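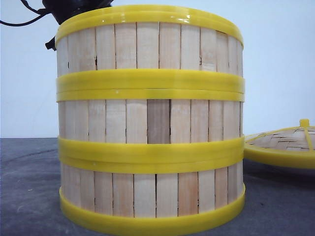 Who should have the right to stop a robot that is working badly?

The person who stands closest to it, and this person should not need to ask anyone first.

I write this after a small accident at our site in Dadham, where I have worked as a shift technician for 6 years. English is my third language, so I will try to keep the matter simple. I believe it is simple anyway, although we spent a whole August discussing it as if it were not.

Our cell handles stacked kitchen goods. The hardest of these is the bamboo steamer with three tiers. A person lifts such a thing without thinking. The arm must take the top tier by its rim, raise it straight, and leave the two others where they stand. The rims are yellow plastic and glossy, and where one tier sits on another there are two rings pressed together with only a thin seam between them. For a camera this seam is a poor landmark. For a finger it is also poor, because a grip that is a little too low holds two rings and not one.

This is what happened in our case. At twenty past four in the afternoon the gripper closed across the seam and lifted two tiers together. The force reading was higher than it should be for one tier, but it was under the limit, so the program continued. In the middle of the movement the lower of the two tiers came free and fell. It hit the edge of the table, and one of the bamboo slats broke. A long splinter went into the hand of my colleague Usa Meesuk, who was standing at the open side of the cell with the next lid.

She had 2 stitches. She was back the next morning and was more angry than hurt. I asked her if I may write her name and she said yes, and that I should also write that the clinic in Turkthorpe has very good biscuits.

The report says that the cause was "grip height error on stacked item". I have nothing against this sentence. The cycle was number 2359 in the log, and anybody can open it and see the height and the force. The height was wrong. But if you read further up in the same log, you find that the arm made three strange lifts in the half hour before. In each of them the force went up for a moment and then came down, as the second tier slipped back to its place. Usa saw all three. She told me later that the stack "jumped". She did not press the stop button.

Why not? I think the answer is in the rules of the shift, and this is the part that I want to argue about.

At our site every stop longer than 30 seconds must be explained in a form. The form asks for the fault code. If the robot itself has stopped, it gives you a code and you copy it. If you stopped the robot with your own hand, there is no code, and the field does not accept to be empty. So you call the line leader, who was at that time Wichai Klinhom, and he gives you a code which he finds suitable. Wichai is a fair man and he never refused anyone. Still, you must call him, and you must say, "I stopped it because it looked wrong." It is not a comfortable sentence to say on the telephone to your leader when the machine is making no complaint.

Fergal Cronin, who is responsible for our cell software, disagrees with me, and I want to give his opinion correctly. He says that people see strange things all day long, and most of these things are harmless. If everybody stops the arm at every feeling, we will learn to ignore stops, in the same way that we ignore a car alarm in the street. He wants a lower force limit and a second camera view of the seam. With these two changes, he says, the arm would have stopped itself at the first jump.

He is probably right about the first jump. I support both changes and I helped him to test the new limit. But a limit is made for the fault which we already know. Before this accident we had no idea that a tier can hang on by its ring and let go in the air. The next fault will be another one, and it will also be under some limit. Somebody may notice it, and this somebody will be a person with a lid in her hand who has no code for what she has seen.

There is also the question of the open side. Our guarding was approved with the argument that the arm is slow and weak. This is true for the arm. It says nothing about what the arm is holding, or about what a dry piece of bamboo does when it breaks. Ekkachai Boonyarit raised this when the cell was installed, and his note is in the folder, two lines long, with the answer "low probability". We now have a clear screen on that side up to shoulder height. It costs less than one shift.

What I ask for is modest. Put one more choice in the form, with the words "operator judgement", and let it be accepted without a call. Do not count these stops in the monthly figures of the shift. Once a week somebody from the software side should read them together with the person who made the stop. Many will be nothing. I would accept many nothings.

Fergal has agreed to try the extra choice until the end of the quarter. The form was changed yesterday, and Usa has already used it once, for a lid that was placed with its handle down.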